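Drucken | Als E-Mail versenden

Protokoll der Mieterversammlung, Haus Bretine, März

Beginn 19 Uhr, Ende deutlich später. Beschlussfähig waren wir, sobald der Kaffee fertig war.

TOP 1 Heizung
Die Hausverwaltung Tanabe teilt mit, die Anlage laufe »im vorgesehenen Bereich«. Der zweite Stock fragt, für wen der Bereich vorgesehen sei. Die Firma Indura verlangt für eine neue Umwälzpumpe rund 3000 Euro. Ein Gegenangebot wird eingeholt, wie schon im Herbst beschlossen.

TOP 2 Hoffest
Budget 700 Euro, davon 100 für Getränke. Der Antrag, das Verhältnis umzukehren, wird vertagt — mit hörbarem Bedauern.
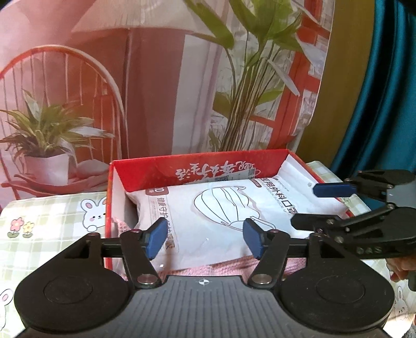
Greifer mit blauen Gummibacken

TOP 3 Fahrradkeller
Räder ohne Namensschild werden Ende April entfernt. Dies wurde auch im Vorjahr angekündigt. Die Räder zeigen sich bislang unbeeindruckt. Neue Schilder liegen im Treppenhaus aus.

TOP 4 Verschiedenes
Der Schlüssel zum Trockenraum fehlt weiterhin, Ersatz kostet 50 Euro. Die Partnerschaft mit dem Haus in Grinutport ruht, bis jemand den Brief beantwortet. Es meldet sich keiner.

Nächste Sitzung: Mai, gleicher Raum, bitte eigene Tassen.

Drucken | Als E-Mail versenden

Kommentare (3)

Erdgeschoss links: Der Schlüssel hing letzte Woche noch am Haken.

Dritter Stock: An welchem Haken?

Erdgeschoss links: Der ist jetzt auch weg.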